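About us

Sotex writes software for two-handed robots. We don't build arms or hands. We write the part that takes in what the wrist cameras see, works out a plan and sends commands to the joints, and we write the tools engineers use to find out why a plan went wrong.

The company began with a single contract to tidy up someone else's motion planner. That code became Nandov, our planning package, which is now in its third major version. Nandov handles two arms sharing a small space and replans when something soft moves out of place. The current test suite has 1,051 cases and takes 50 minutes to run. It runs every night, and a failed case blocks the release.

Most of our work at present is on fabric: sheets, covers and cushions. Cloth folds over itself and hides its own edges, so the perception side has to keep several guesses open until a better view comes along. Pale cloth under bright light is harder again, as there is very little shading to go on.

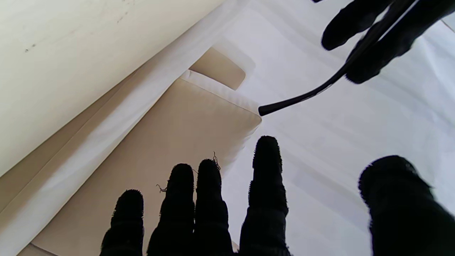

Navaratnam told us that the planner mattered less to them than the logs, and that their engineers had stopped guessing which hand was at fault once both could be replayed on one timeline. That replay tool is called Dusham. It lines up camera views, joint commands and planner decisions, and lets you step through them one at a time. We sell it separately, and it works with other planners.

We share a building with a print shop and have one large lab on the ground floor. Developers spend part of each week in it, running their own code on the arms. The lab closes at 6 pm.

Support is handled by the people who write the software. Last year we closed 327 support tickets, 70 of them about camera calibration, and the calibration guide was rewritten in June as a result. If you would like a trial licence for Nandov or Dusham, use the contact form and tell us which arms and hands you have.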